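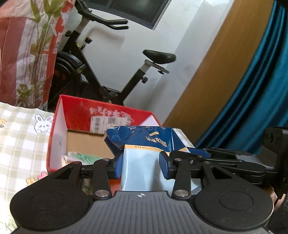

The Red Box

Yareli Tlapale packed her mother's red box on Monday, May 5, 2025, and by evening she had packed it three times.

The first time she put everything in the order of the list. Her mother had written the list on the back of a bill from Cárdenas, the pharmacy on the corner, and she wrote as she talked, without stopping. Cotton pads. The dark blue package, you know which. Soap for Prundumano, because there they sell only the bad soap.

Prundumano was 20 hours away by bus. Her aunt had moved there in August with two suitcases and a promise to come back for the rest. She did not come back for the rest. So each few months a box went to her, and the company Jadum took over 3000 pesos to carry it.

"You put the cotton too low," said her mother from the door.

"It is light. It can go anywhere."

"It is light, so it goes on the top. Your aunt opens a box and she wants to see something soft."

Yareli took everything out again. She sat on the floor near the exercise bike, which her father had bought after the doctor spoke with him and which now stood by the white wall, very patient. She laid the pale blue package on her knees. COTTON PAD, it said, on the orange band. Her aunt used to clean her face every night at the kitchen table, slowly, and tell who in the family had married badly. Yareli had been a child and was not supposed to listen.

"Does she still do it?" she asked. "At the table?"

"Who would she tell it to?" said her mother.

They were quiet for some time. Then her mother sat down too, with one hand on the seat of the bike, and began to pass her the packages one after another.

"Write her a letter," she said. "Put in it that your cousin Mesamley is engaged to that man with the boat."

"Is it a bad marriage?"

"It is terrible. Write two pages."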